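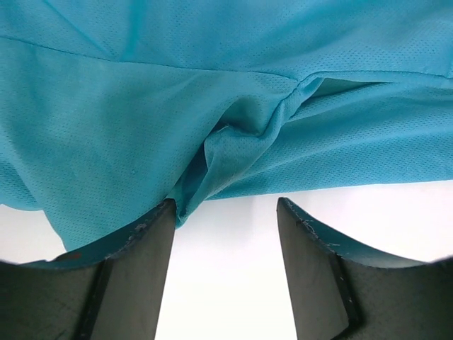
Figure 3. Turquoise mesh athletic fabric gathered into a pinched fold. Small wrinkles spread left and right from the gather.

4. What mesh does when you pick it up

4.1 The pinch and what comes with it

I should admit up front that mesh sports clothes were supposed to be a side note in this study. My plan was to write about bath towels, and I had a whole outline for it! Then the diaries came back from the five households in Ternevness, and page after page was people grumbling about team shirts. Of the 3475 folding entries we ended up with, 1289 were for mesh tops or shorts, far more than for any other kind of fabric. So the towels got moved to Section 6 and the shirts live here.

The first thing I want to talk about is the pinch. Almost everyone in the study starts a fold by taking hold of the cloth somewhere and lifting, and with mesh the spot you grab matters a lot more than it does with, say, a cotton tea towel. Look at how the fabric behaves in Figure 3. Several layers come together at the fold and narrow to a point, and there's a deep crease where the cloth tucks in on itself. Above the seam the material is fairly smooth, and below it things get bunched and creased. I had read plenty about seams as lines of stiffness in clothing, but I hadn't thought of them as a sort of border between the tidy part and the messy part until I started handling shirts all day.

Neusa Fagundes had her own word for what happens next. She calls it "bringing the family," meaning that you go to pick up one layer and the others come too. I like this phrase so much that I used it as a code in the diary analysis (code 7, if you're reading the appendix). An entry got the code whenever the person wrote that they had grabbed more cloth than they meant to, and I was pretty strict about it: "it got bunched" didn't count, but "I picked up the back as well" did.

The other trouble is telling where one layer stops. On a plain mesh front with no number printed on it, the layers are all the same color and have the same little holes, and the only hint you get may be a thin dark gap between a flap and whatever is under it. Lindalva Fagundes, who is Neusa's sister and folds for a household of six, told me she rubs the cloth between finger and thumb and counts layers by feel. I tried this for a whole afternoon and got better at it, though I was still wrong often enough to be annoyed. Her advice was to stop looking while I did it. It did help, a bit.

4.2 Where folders start

We sorted the opening grabs into hem, shoulder, side seam and "middle, wherever." Valdir Andrade and I coded these separately and then sat down with coffee to argue about the ones where we disagreed. Most of our arguments were about sleeves. Is a grab at the point where the sleeve meets the body a shoulder grab or a side seam grab? Valdir said shoulder, I said seam, and in the end we went with Valdir because he had been more consistent and my own coding wandered from one week to the next (sorry, Valdir).

Shoulder starts were the most common in four of the households. The fifth was the Batista house, where nearly everybody starts from the hem. Vanderleia Batista learned to fold from the bottom up when she worked at the Dalla laundry, and she taught her kids the same way, so I'm treating this as a house habit and I wouldn't read much into it about hems in general. Her way goes like this: lay the shirt face down, bring both sides in to the middle, then turn the hem up in thirds. She smooths with the side of her hand after each turn. With cotton she skips the smoothing.

Middle grabs were the ones that most often led to a restart. I want to be careful here, because a restart is a thing people wrote down themselves, and some people are a lot fussier about writing things down than others. Jucélia Conceição logged every single redo, even the ones that took a couple of seconds, while the Ritchie Street house hardly logged any. When I asked them about it they laughed and said they didn't fold well enough to notice. So please read the restart results as a comparison within each house, the way Table 5 lays them out.

4.3 Putting the folded piece down

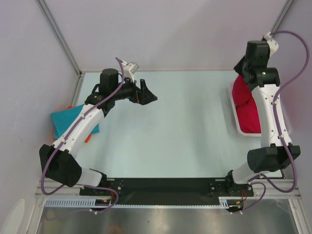
Figure 4. Folded teal-blue cloth at the left edge of a pale mint-blue surface, with a crimson-red cloth on the right side.

The other half of folding is where you put the thing once it has a shape, and I think the laundry writing I grew up on skips this completely. A folded piece of mesh is slippery and springy. Stack it and the stack leans. Set it off to the side, up against an edge, and you have the middle of the surface clear for spreading out the next one, and the layout in Figure 4 has that kind of open space, with cloth to the left and to the right and nothing in between.

People in the study had strong feelings about this! Lindalva keeps finished pieces on her left and anything still to be folded on her right, and she got visibly uncomfortable when I put my notebook in the middle. Neusa does it the other way around. Jucélia sorts by color as she goes, so that the reds never sit with the blues, and she keeps doing this after everything is clean and dry, when there's no washing reason left for it. She says it makes the drawers easier later on. I counted this as a placement rule anyway, since she followed it in every entry.

Surface size came up as well. The Farora folding boards we lent out in September were liked by the two houses with small kitchens and mostly ignored by the others, who already had a bed or a big table they were happy with. One bed could hold up to 100 folded pieces on laundry day before anyone felt the need to carry some away, according to Vanderleia, and having seen her bed on laundry day I believe her.

I left out socks. They went into a basket in all of the houses, and the diary sheet had no good box for that, so whatever we have on socks is a handful of notes in the margins. Section 5 goes on to cotton shirts, using the same codes and the same grab categories, with the sleeve rule settled Valdir's way.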